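3.2 Reflections in everyday interiors

Gloss is a wonderful thing to study, and ordinary rooms are full of it. Earlier work on how people judge shininess leaned on rendered spheres under a single lamp. We wanted real surfaces, so the Rastcombe set was built from indoor views with whatever light the room offered (Figure 4). 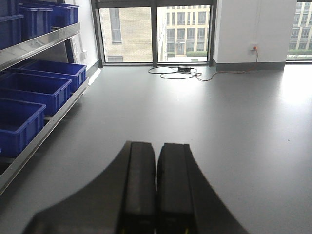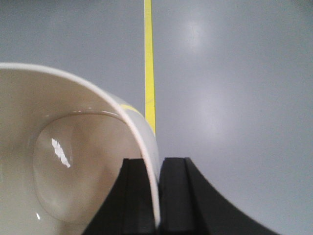

Figure 4. Two indoor views. First: light-gray floor and metal shelving with silver-colored rails. Second: glazed interior of a white cup, with a jagged highlight.

Our 16 observers rated 1100 views on a four-step scale, from fully matte to mirror-like, and could take up to 3 breaks per sitting. Agreement between them was much higher than we had dared to hope! Chraibi's earlier study with the Bendari tiles found that people lean heavily on the sharpness of a highlight's edge and far less on its brightness, and our ratings follow the same pattern. Curved surfaces got the most consistent scores – flat ones divided the group, especially when the light source was broad.

The most exciting result came from the blurred versions. Softening the highlight alone, with everything else left untouched, moved most ratings a full step toward matte. The Grube model predicts a shift in this direction but a smaller one. We come back to the mismatch in Section 4, where the Ciker correction for surface curvature is added.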